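The Bowl Shelf: Gallery

Welcome to the bowl page! I started this gallery because my relatives kept asking which bowls I still had, which ones I'd given away and which ones were the bad ones from the beginning (there were a lot of bad ones from the beginning). So I've been going through the shelf and putting up whatever I have pictures of, a few at a time, with a line or two about each. I'm up to number 5 and the shelf goes on for quite a while after that, so check back.

A few things before you scroll. I don't sell these. I've had some very kind emails about it and the answer is still no, mostly because I would then have to make them on purpose and by a certain day, and I know myself. I also can't tell you exactly what wood everything is. When I started I wrote it in pencil on the bottoms, and then I sanded the bottoms. Smart!

If you're looking for the boxes and the spoons, those have their own pages. The spoon page is pretty thin right now.

The first four bowls went up in February, and I said then that the tan one was coming next. Several of you wrote to ask where it was, including Vikas Sandhu, who wrote twice. Vikas, it's for you.
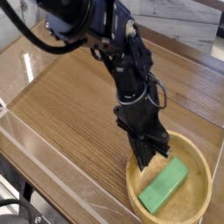

No. 5, the shallow tan bowl with the fat rim, and the mint green block in it.

I love this one. It's shallow, and it was supposed to be deeper, but I got nervous about going through the bottom and quit early, and I've never been sorry. You can reach right in and get whatever you want out of it. The deep ones swallow things. I once lost a set of keys in No. 3 for most of a week, under some onions.

The rim is my favorite part. I left it thick and rounded it over by hand, going around and around with finer and finer paper until my thumb couldn't find an edge anymore. Thin rims look fancier, I know, and Shakuntala Katiyar (she taught the evening class where I learned all this) would have had me take it down by half. But a thick rim is so nice to pick up! You get a real grip on it, and it doesn't chip when you bang it into the faucet.

As for the finish, I used the Canden oil, two coats, then wiped it down and left it alone. It comes up honey colored on the inside and has just a little shine without looking like a bowling ball. I tried the Skilent wax on another bowl and it was fine, but it smelled like a shoe store for a month and my sister wouldn't eat chips out of it. If you try either one, do a scrap piece first and let it sit overnight before you make up your mind.

People ask about washing. Warm water, a little soap, dry it right away with a towel. Please don't soak it and please, please don't put it in the dishwasher. I did that to No. 2 and it's now more of a saddle than a bowl. (It's on the first page of the gallery if you want to go look at it, I kept it as a lesson.)

Coming up next is the big salad bowl, which weighs 850 grams with nothing in it and has a crack on one side that I filled with coffee grounds and glue. After that I have the pair of little nut bowls from the Palacios craft fair, if I can find where I put them. One of them has been holding paper clips.

If you have one of my bowls at your house and you'd let me put a picture of it up, write to me! I've lost track of at least a couple that went off as wedding presents, and I would love to see how they're holding up. Scratches are welcome.

Page last updated 1 August 2006

Back to the shelf | Boxes | Spoons | Write to me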